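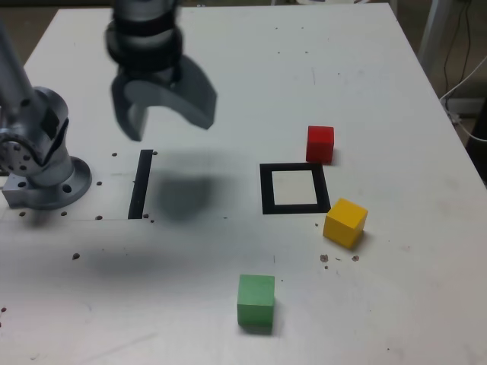

Matte white top with gray scuffs and faint marks. Three small colored cubes on the right half.

Vandeck Matte White Tops: Frequently Asked Questions

Applies to all Vandeck tops supplied by Flotitance, matte white finish only. For gloss finishes see the separate page.

What sizes are available?

Two lengths are kept in stock: 1,754 mm and 2,127 mm. Both are 17 mm thick. Other lengths are cut to order from the longer top and can't be returned.

Are the gray smudges on my top damage?

Usually not. Gray smudges on a matte white surface are in most cases transfer: a softer material has left a thin layer on top of the finish. Metal feet, rubber and dark plastic all do this. Run a fingernail across the mark. If the nail doesn't catch, treat it as transfer and clean it. If it catches, the finish is scratched and cleaning will only improve the color of the mark.

How do I remove scuffs?

Wipe off loose dust first with a dry cloth. Then use a damp microfiber cloth with a drop of dish soap, working in straight strokes along the length of the top. Rinse the cloth and repeat. For marks that stay, use isopropyl alcohol on a folded cloth, test on the underside, and wipe dry within a minute.

Can I use a melamine sponge?

Once or twice, lightly. It is a fine abrasive and polishes the matte finish. The cleaned patch will look slightly shinier than the rest when light comes from the side. On a top that is photographed or filmed from above, the shiny patch is generally more of a nuisance than the scuff was.

Which cleaners should be avoided?

Acetone, scouring powder, furniture polish and anything containing wax. Bleach does not harm the finish but attacks unplated screw heads.

Why choose matte over gloss?

Less glare. Under overhead lights, a matte top gives soft shadows and few bright spots, so small items on it are easier to see. The drawback is that it holds marks more readily.

Can I drill through the top?

Yes. Use a sharp bit, clamp a scrap board underneath, and drill from the finished side. Stay at least 37 mm from any edge. Seal the inside of the hole with clear lacquer and let it dry before inserting a bolt. Overtightening dents the finish, so use a washer.

Will bolt heads sit flush?

Only if the hole is countersunk. Dark bolt heads show clearly on white. White push-on caps are sold in bags under part name Titero. They do not fit socket-head bolts.

Can I lay a second plate on the top?

Yes, if it is screwed down. A loose plate shifts and grinds any grit trapped below it. The edge of a raised plate collects dirt and should be brushed out before wet cleaning, otherwise the dirt ends up as a gray line.

Can I mark out positions with tape?

Black vinyl or cloth tape works for outlines and strips. Paper tape tears on removal. Press the ends down firmly and replace the tape when the corners start to lift. Residue comes off with isopropyl alcohol. Tape left in place for months can leave a paler area underneath, most noticeable near a window.

Do small cubes and blocks scratch the surface?

Painted wood and smooth plastic blocks rarely scratch when lifted and set down. Dragging is a different matter, especially with sharp corners or grit underneath. Colored blocks with worn paint may leave a tint, which is transfer and can be cleaned as described above. Uncoated metal blocks need felt on the underside.

Small items roll or slide. Is the top out of level?

Check with a spirit level along the length and then across the width. Adjust the feet one at a time. If the level reads correctly and items still slide, clean the top with alcohol. A film of soap is slippery when dry.

Can the top be refinished?

No. The finish is factory applied and cannot be sanded or repainted under warranty. Most tops can be turned over once. The underside carries the same finish, except on orders marked "single face."

What does the warranty cover?

Lifting of the finish, bowing, and discoloration outside taped areas. Scuffs, drill damage and heat marks are excluded.

Where are the tops cut?

Cut-to-order tops are made up at our Vương workshop. No orders are cut in August.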